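Chapter 3
Duplicate Records and What to Do with Them

What you'll work on in this chapter
How duplicates get into a contact database
Match keys, exact and fuzzy
Choosing the surviving record
Merging without losing a customer's history

My first real job with a customer database was at Skokari, a distributor that sold cleaning and paper goods to small hotels. I was hired in September, shown a desk, and handed a login to a system called Wustis. My manager, Rohani Ismail, asked me to pull a list of every active contact so we could send out the new price sheet. Easy! I ran the export, got 2,321 names, felt very pleased with myself, and had the mailing out before lunch.

By two in the afternoon the phone was ringing. One innkeeper had gotten the price sheet three times, once as Bob, once as Robert, and once as a person named "Bob (use this one)." Another had gotten it twice with two different discounts on it, and she wanted the better one, please (she got it, too). Rohani came over, looked at my export for maybe ten seconds, and asked me how many of those were people. I had no idea. I'd counted rows and figured a row was a person.

We spent the rest of that week finding out. There were 267 rows that belonged to somebody who was already in the list. I've worked with much bigger databases since then, and much worse ones, but I still think about that number whenever somebody hands me a contact list and tells me it's clean.

So this chapter is about duplicates. In Chapter 2 we looked at fields and what goes into them, and I asked you to fill out contact records by hand. If you did the exercise with a partner, go back and compare your records now. I'd bet a sandwich that at least one of you typed "St." where the other typed "Street," and that one of you put the phone number in with dashes. To you those are the same address and the same number. The software sees different strings of characters, and unless somebody has told it otherwise, it will happily keep both.

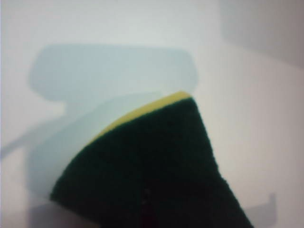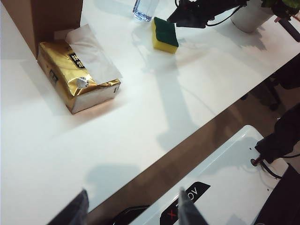 Figures 3.1 and 3.2. Kitchen sponge, green and yellow (first); tissues in a gold wrapper (second).

Where they come from

People like to blame the sales team for duplicates, and sure, some of them start there. A rep is on the phone, the search box is slow, the customer is waiting, and it's quicker to hit New than to look. I've done it myself. But in my experience the big batches come from imports. Somebody gets back from a trade show with a spreadsheet of 400 badge scans, loads the whole thing in one go, and never ticks the box that says "check against existing contacts." Now every regular customer who stopped by the booth to say hello has a brand-new twin.

Web forms are the other big one. A customer signs up for the newsletter with her home email, asks for a quote with her work email, and then downloads a brochure with the address she keeps for junk. Every one of those forms makes a record. If your marketing tool and your sales system pass records back and forth, the copies travel too, and you can end up fixing a duplicate in one place only to have it show up again the next morning from the other. We'll come back to that in the last section, when we talk about which system gets to win.

Picking a match key

A match key is the field (or group of fields) you use to decide that two records are the same person. Email is the usual first choice, and it's a good one, but think about a front desk where four people share one inbox. Match on email alone and you'll squash all of them into a single contact. Phone numbers have the same trouble. Names are worse: Skokari had two customers called Sandhu in the same town, not related, and somebody before me had merged them. Their orders were mixed together for months.

Vernon Thibodeau, who trained me on my second system, a thing called Nisora, had a rule that I'm passing on to you. Start with the strictest key you can stand, merge what it finds, and then loosen it a little and look at the next batch with your own eyes. It's slow. It also means that when you do make a bad merge, you've made one of them and can still remember which.

Before you go on

Open the practice file for this chapter and sort it by last name. Don't merge anything yet! Just scroll, and write down every pair that makes you stop. Next to each pair, note which fields agree and which don't. Keep that page handy, as we'll use it in Section 3.1 to build your first match key, and again in Section 3.2, when a couple of the pairs will need a second look.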